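Right, a few of you asked how the long walk went, and I've had a bath and two crumpets so I think I'm finally up to telling it properly. It'll be a bit of a thread, sorry, put the kettle on.

For anyone new: I've been learning the old coast path from Nalloretti down to Fotholm, a stretch at a time, since I moved up here. I am not a natural walker. I'm a natural sitter-by-windows. But my knees got to the age where the doctor starts using the word "gently" at me, and I thought I'd better give them something to do.

The first bit out of Nalloretti is lovely and flat and makes you think far too well of yourself. There's a wide grassy track, larks going up everywhere, the sea doing its thing on your left. I was practically skipping. I sent my sister a voice message about how I might do the whole lot in one go (she has kept it, and she plays it back to me).

Then you get to the steps. I'd been warned about the steps. There are 230 of them, it says so on a little board at the bottom, and I think whoever put the board up could have had the kindness to put it at the top instead, when you could feel proud of the thing.

I stopped five times. I pretended each time that I was looking at the view, and once I pretended to be reading a map that I was holding folded shut. A very small boy overtook me eating a sausage roll.

But oh, the top! May is the month for it, I'm sure of that now. The thrift was out in great pink cushions all along the edge and the gorse smelled of coconut, that warm biscuity smell you get when the sun's properly on it. I stood there like a lemon for a good long while and let all my breath come back.

I'll say a word about boots here because people always ask. I've got an ordinary pair, nothing fancy, a half size up from my shoes. I wore them round the house for a fortnight first, including to do the hoovering, and I had no blisters at all. Two pairs of thin socks. That's the whole of my wisdom on feet.

The other thing people ask is whether you need to be able to read a map, and on this path I'd say you need to be able to keep the sea on one side of you. I did still manage to go wrong, mind. There's a place past the second farm where the path dips inland round a hollow, and I followed a sheep track with great confidence for half an hour and ended up looking at the back of somebody's barn.

I was put right by a man called Danang Liew, who was mending a gate and had the patience of a saint. He didn't laugh, or not while I could see him. He walked me back to the stile himself and told me the names of the rocks offshore, which I'd been calling "the lumps". The big one's called Dunus. His grandad used to row out there for gulls' eggs when he was a lad, and he said the trick was getting back in before the tide turned, and that his gran never once watched him go.

I've thought about that gran ever since. I'd like to know what she did with herself all those mornings. Baking, I expect. Or scrubbing something very hard. 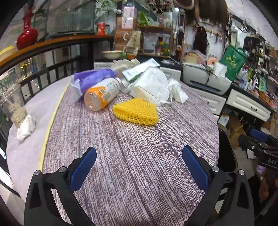 Anyway, after the stile it's all downhill for a bit and my knees had opinions about that. I'd always thought up was the hard way! Up is only puff. Down is where you find out what you're made of, and in my case it's something that creaks. I've since been told to take small steps and bend a little and go slightly sideways on the steep bits, like a crab, and it does help, though you wouldn't want to meet anyone you fancied.

I had my lunch on the shingle at the bottom. Cheese and pickle, an apple, and a flask of tea which I'd made too strong and was delighted by. Does anyone else find that a perfectly dull sandwich turns into the best thing you've ever eaten once you've walked to it? I could have wept over that pickle.

There was a seal as well. Just a head, a good way out, looking at me the way my old headmistress used to look at me over her glasses. It went under and came up a bit nearer, and then a bit nearer again, and I found I was telling it about my morning. I make no apology. It was a very good listener.

The last leg into Fotholm goes through a little wood, and after all that wind and brightness it's like somebody's shut a door behind you. Bluebells a bit past their best, wild garlic everywhere, and so quiet I could hear my own rucksack squeaking. I slowed right down for that part. I didn't want to come out the other side.

Fotholm itself is one street and a slipway, but there's a tea room called Shih that does a ginger cake I'd walk those steps again for (not tomorrow). The woman there looked at the state of me and brought the pot over before I'd even sat down. Then I missed the bus by the length of the street and had to wait for the 2 o'clock one, so of course I had another slice.

I know it's nothing to people who do the proper mountains. I've a cousin who goes up things over 3,000 feet before breakfast and posts about it with no vowels. But I was the sort of child who had a note for cross country every single week, and I've now walked from one place on the map to another place on the map on my own two legs, and I keep going and looking at it.

Next up is the bit south of Fotholm, which has a stream you have to cross on stones. If anybody's done it, could you tell me how far apart the stones are? And please be truthful, because I've got short legs and I'd sooner know now.

Oh, and to the lady who asked about the cake, I did try to get the recipe out of them. All she'd tell me was black treacle and "leave it alone for two days". I've made one this afternoon and it's in the tin, and I've been to look at it twice already.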